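Geda Crock Set for Fermented Vegetables

Naltmont Pantry Goods
Item no. 665

The Geda is a stoneware crock for people who like to make sauerkraut, kimchi or sour cucumbers at home. The wide mouth lets you put in your whole hand, so pressing the cabbage down is easy. Around the lid there is a channel which you fill with water. Gas can go out and air stays outside.

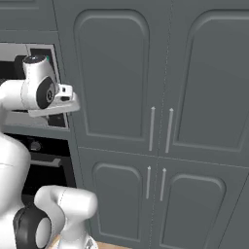 Kitchen cabinets with built-in appliance opening

In the set you receive the crock, the lid, two half-round weights and a small recipe card from the Sirau kitchen. For the basic kraut you need 1000 g of shredded cabbage and 20 g of salt. The crock holds much more than this, but we advise to start small and see how sour you like it.

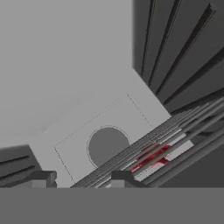 Keep the crock at room temperature for the first week and look at the water channel every day. In November, when the heating is on, the water goes away faster. After that you can move the crock to a cooler place – a cellar is very good.

Wash by hand with hot water. Do not put the crock on the stove.

Glaze: brown or cream
Weight of each stone: 200 g
Recipe card: English
Made by: Harahap Pottery

Spare weights and lids can be ordered separately. Orders over $80 ship free.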